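Does a university research directory bring in any company money?

usuga_lane
I work in the research office of a mid-sized state school. We've been asked to put all of our faculty profiles into the Isberg portal, which is supposed to let companies search for experts and lab equipment across every campus in the state. The quote is for 867 profiles, with a yearly fee after the first year. The sales deck says companies "discover" partners this way. I have my doubts. Has anyone here traced a signed research contract back to one of these things?

jodinov_grants
We joined in April two years ago. Our dashboard looked great: 157 company "contacts" in the first year. Then I read them. Most were vendors trying to sell us freezers and software, plus students looking for internships. I found five that were real questions from real companies, and four of those already knew the professor they were asking about. 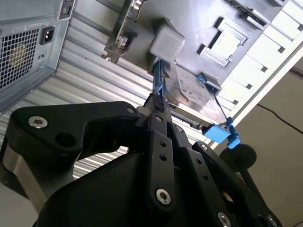 The fifth did turn into a small testing agreement, so I can't say it never works. But I'd ask Isberg for a list of signed contracts, with the names of the schools, before you pay for anything. We asked and got a brochure. Also find out who updates the profiles. Ours were pulled from old annual reports, and 133 of them listed people who had retired or moved away. That cleanup landed on my desk – it wasn't in the quote either.

If you have to join, start with the equipment listings and leave the faculty pages for later. Companies seem to know what machine they need more often than which person. Put a working phone number on each listing, one that a human picks up.

stenidberg77
Disagree a bit. The portal is fine if your state economic development people use it. Ours do, or they say they do. I haven't seen numbers.

Check whether your contract lets you export your data. Ours didn't the first time around and we had to retype everything when we switched.

Contact us | Terms of use | © 2021 Stenidberg Research Office Help | Back to top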